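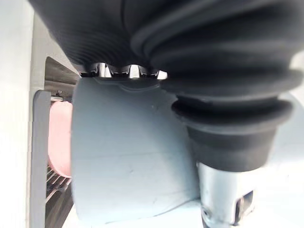
Week 5: Gathering Demonstrations
Vovdale, Introduction to Robot Learning
Notes to go with the lecture and the afternoon lab

Welcome back, everyone. Last week was fairly heavy on loss functions, and I promised those of you who came up afterwards looking a bit grey that this week would have more dishes in it. So it does. We're going to talk about where the examples come from when we train a policy by imitation, and then you'll head down to the Closeleck kitchen in the Li Building and make some yourselves.

I'd like you to read these notes before the lab. I know they're long (my notes always are, sorry), but the lab sheet itself is short and assumes you've been through this.

5.1 What we mean by an example

For the rest of term, "example", "demonstration" and "episode" all mean the same thing: one recording of a person driving the arm through one task, from the start pose to the end pose, with everything the policy will later be allowed to see stored alongside everything the person told the arm to do. In our case that's the camera streams, the joint positions, the gripper opening, and the commands coming off the leader arm. Each of these has its own clock, and Rudness, our recording program, lines them up for you when you close the episode. You'll be able to see the alignment report in the episode folder. Please get in the habit of opening it, even when everything seems to have gone beautifully.

A point that trips people up every year is the difference between the state and the command. If you ask the gripper to close fully and there's a cup in the way, the command says "closed" and the measured opening says something else. Both are correct, and the gap between them tells the policy something useful about holding an object. Some older code in the repository overwrites one with the other. If you inherit a script that does this, fix it and tell me.

5.2 Why dishes

I get asked this a lot, usually by people who have just spent an hour moving cups. Dishes are a lovely teaching task. You don't need any special training to know what a good result looks like, the objects are cheap, and the difficulty can be turned up or down quite finely. Lifting a single plastic cup out of a rack is something most of you will manage within your first few tries. Getting it back in among other dishes is a good deal fiddlier. Then there are shiny surfaces everywhere, which cameras find hard, and plenty of thin wire, which depth estimates find harder still.

It also gives us natural variety in how a thing can be grasped. Think about an ordinary tapered cup. You can pinch the rim, with one finger inside and one outside. You can close on the wall from both sides. You can take it near the base. A person picks between these without much thought, depending on which way up the cup is and what's beside it, and two people will often pick differently. If half the class pinches the rim and the other half grabs the wall, the policy sees nearly identical pictures with two quite different actions attached. A simple regression model will cheerfully average the two and put the fingers somewhere neither group would have. We'll come back to this in Week 7 when we look at policies that can represent more than one answer, and for now I'd just like you to notice your own habits while you're driving.

5.3 The view from the wrist

We record from fixed cameras and from the small one at the wrist, and students nearly always find the wrist stream disappointing the first time they replay it. You were expecting a tidy picture of the task and what you get is mostly gripper. Give it a chance, though! The gripper stays in more or less the same part of the picture for the whole episode, so the network can learn quite quickly which pixels belong to the hand. What changes is the part around the edges and between the fingers, and that's where the information about the grasp lives. The fixed cameras are good for getting the arm into the neighbourhood of the object. Over the last little distance they're often blocked by the arm itself, and the wrist view takes over.

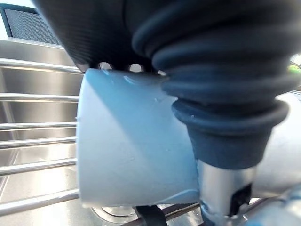

Contact is the moment to slow down. When you replay your episodes, step through the stretch where the fingers meet the object one image at a time, and ask whether you could decide, from the recorded streams alone, that the grasp was sound. If you needed to lean over and peek around the arm to know, then you were using information the policy will never have. Your demonstration may be perfectly successful and still be a poor teacher. The cure is to drive from the monitors. It feels horrible for the first ten minutes or so and then, for most people, it stops feeling like anything much.

Lighting deserves a word as well. Polished metal reflects whatever is near it, including you, so a bright jumper can end up in the data. We don't ask anyone to dress in black. We do ask that the person driving isn't always standing in the same spot, and that the blinds aren't always in the same position. If every successful episode has the same blotch of colour in a reflection, you've given the network something to lean on that has nothing to do with cups.

5.4 How much, and how varied

Each lab group is aiming for 26 usable episodes this afternoon. Pooled across the groups and the two lab sessions, that should carry us past 300, and 300 is what we'll train on for Assignment 2. Please don't race. A group that brings back fewer clean episodes has done more for the rest of us than one that hits the number with its eyes shut.

As for variety, plan it before you start. Left to ourselves, we reset the objects to very similar places again and again while feeling that we're being wonderfully random. I've done it myself, with a whole morning's work, and only found out when I plotted the starting positions and got a tight little clump. So each group will have a reset sheet with starting layouts on it. Follow the sheet in order, and tick each layout once its episode is saved. The things we vary are:

which way the cup is turned
where it sits in relation to the rack
what else is nearby
the starting height of the arm
who is driving

Change drivers every 5 episodes. This spreads the driving styles through the set and gives everybody's shoulders a rest.

5.5 Keeping the failures

You will drop things. Keep the recording, mark it as a failure in Rudness, and write a few plain words in the notes field: "slipped on lift", "caught on wire", "ran out of reach". Failures aren't used for straightforward imitation, but they're very handy for training a success detector, and we'll need one in Week 9.

There's a kind of episode that sits in between, where the first grasp goes wrong, the driver notices, backs off and tries again. These are gold. A policy that has only ever seen flawless runs has no idea what to do once it has drifted a little to one side, and it will drift. Label these "recovery" and leave them in with the successes. What I would rather you didn't do is stage them by fumbling on purpose. A pretend fumble usually contains a deliberate movement towards the wrong place, and the policy will learn that movement right along with the recovery. If you want more recoveries, pause recording, put the arm in an awkward position, and start the episode from there.

5.6 Pauses

A small matter, but it causes more grief than almost anything else on this list. People stop to think. The arm sits still, the recorder carries on, and you end up with a long run of images in which the right action is apparently "do nothing". Train on enough of that and you'll have a robot that arrives at the cup and simply waits. Think before you press record. If you do get stuck in the middle, either carry on slowly or end the episode and redo it. Any episode over 35 seconds for the single-cup task gets flagged for review, and nine times out of ten it's a pause.

5.7 Before you leave the lab

Replay three of your episodes, chosen from the beginning, middle and end of your session. Check that the wrist stream is sharp at contact and that the gripper opening changes at the same moment the fingers move in the picture. Check that your labels match what happened. Then copy the folder to the course drive under your group letter, and park the arm with the gripper open. Towels are in the drawer to the left of the sink, and I'd be grateful if the bench were dry for the next group.

5.8 Questions to bring to the tutorial

Suppose your group always grasped from the same side. What would you expect the trained policy to do when that side is blocked?

Pick one of your failures. At what point did it become a failure, and could you have known it from the recorded streams at that moment?

If you had time for only a few more episodes, which layouts would you spend them on, and how would you decide?

Reading for next week is the chapter on covariate shift. Skip the proofs on a first pass and go back to them once you've seen your own drift plots.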